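Drinduron 1790 Open Parts Bin
Metal, gray, shallow pattern
Supplied by Jacquet

The Drinduron 1790 is an open-top metal bin for blocks, blanks, offcuts and other solid pieces that are picked out from above. It stands on a bench or on the matching Clokard base frame. The sides slope down to a flat floor, so pieces near the edge can be reached without tilting the bin.

Floor and drain holes

The floor is a single flat panel with two round through-holes toward the front. They let out rinse water and fine dust. Do not plug them with adhesive. If small parts are stored, lay the Rivosis mesh insert over the floor first. The mesh is sold separately and lifts out for cleaning.
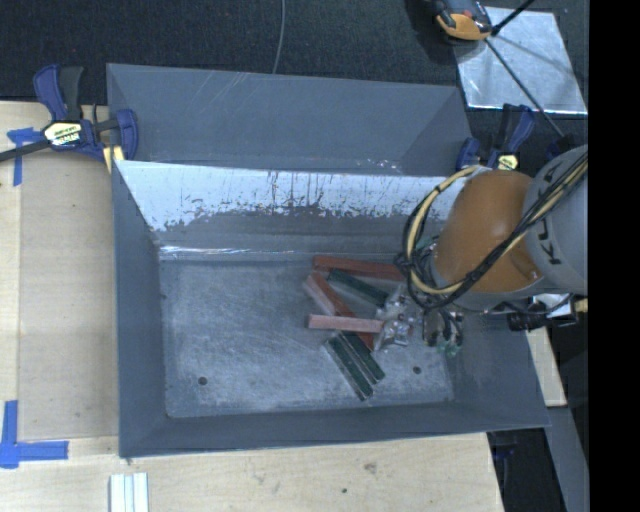
Surface marking is normal. Blocks dragged across the floor leave pale scratches and swirls within the first weeks of use, and the finish is not warranted against them. Scratches have no effect on load rating. Dents deeper than 6 mm, or any crack at a corner, mean the bin should be taken out of service.

Specifications

Model: Drinduron 1790
Material: metal, gray finish
Overall width: 1,790 mm
Drain holes: 2, round
Maximum distributed load: 2,000 N
Mounting: bench or Clokard base frame
Fasteners for base frame: 8, included with frame

Loading

Place pieces by hand or lower them in. Do not drop them from above the rim. Loose piles are acceptable up to the rated load, but long blocks should lie flat where possible. Bagged hardware may be kept in the same bin as long as the bag is closed and does not cover a drain hole.

Cleaning

Brush out dry debris, then wipe with a damp cloth and a mild detergent. Dry the seam between the back wall and the floor, where water tends to collect. Steel wool is not recommended.

Ordering

Bins ship assembled, one per pallet. The base frame ships flat. Replacement mesh inserts are ordered by bin model, and inserts for the earlier deep pattern do not fit.

Technical contact: Loïc Masson, Jacquet storage products
Sheet revised 20 July 2020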